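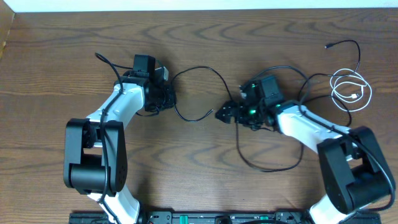
Romomora releases Tevon 2 with test selection for mobile builds

Romomora, which makes testing tools for software teams, has released a new version of Tevon, its test runner for web and mobile applications. Tevon 2 decides which tests to run on a code change by looking at which parts of the application the change touches. The full suite still runs before a release.

The company said the feature was the most requested item from customers over the past year. Many of them had test suites that took most of a working morning to finish, and developers had started merging changes before the results came back.

"People were skipping the tests when they were busy, and they were always busy," said Javiera Cisternas, who leads the Tevon product team. "We wanted a run short enough that you would wait for it."

Tevon 2 builds a map of the application the first time the full suite runs. Each test is linked to the files and screens it exercises. When a developer opens a pull request, the runner checks the changed files against the map and puts together a shorter list. Teams can pin tests that should run every time, such as login and payment, and can set a time limit for the short run.

The map is updated each time the full suite completes. If it is more than 3 days old, Tevon shows a warning on the pull request and, by default, goes back to running everything. Administrators can change that setting.

Romomora tried the feature with a small group of customers before the release. One of them was Kaewsai, a travel booking company with apps for phones and tablets. Its suite took 192 minutes to run in full. Hadi Hamdan, an engineering manager there, said the short run on a typical pull request now takes nearly 103 seconds.

Hamdan said the first weeks were less smooth. Kaewsai keeps much of its screen text in shared files, and a change to one of those files was linked to almost every test. The team split the files up by feature and the lists became shorter.

"It was work we had put off for a long time," he said. "The tool made it obvious where the problem was. It didn't fix it for us."

He added that two bugs got past the short run during the trial and were caught by the full suite overnight. Both involved settings stored on a server, outside the code that Tevon maps. Romomora lists this as a known limit in the release notes and recommends that teams pin any test that depends on remote settings.

Tevon 2 also changes how unreliable tests are handled. A test that passes and fails on the same code is now moved to a separate list, and its result no longer blocks a merge. The owner of the test gets a notice and has a set period to repair or remove it. Earlier versions simply ran a failed test again until it passed or reached a retry limit.

That change has drawn some criticism. Iara Sepúlveda, a quality consultant who has worked with several Tevon customers, said teams should watch the list closely.

"A test can be unreliable because the test is bad, or because the app is bad," she said. "If you take it out of the way too quickly you may stop looking at a real timing bug."

Cisternas said the team had heard the same concern during the trial and added an option to keep selected tests blocking even when their results vary. The option is off by default.

The new version works with the same build services as the previous one. Existing test scripts do not need to be rewritten, but configuration files must be converted with a command included in the installer. Projects that use the older plug-in interface will need updated plug-ins. Atinon, which publishes a widely used reporting plug-in for Tevon, has a compatible version in beta and expects to finish it in February.

Renato Gallardo, who maintains the plug-in at Atinon, said most of the work was in the reports themselves. Charts that compared one run with the next no longer made sense when each run covered a different set of tests, so the plug-in now keeps short runs and full runs on separate pages.

Tevon 2 is available to current customers at no extra charge. Romomora will continue to fix security problems in the previous version for a year but will not add features to it. Documentation and the conversion guide are on the company's support site.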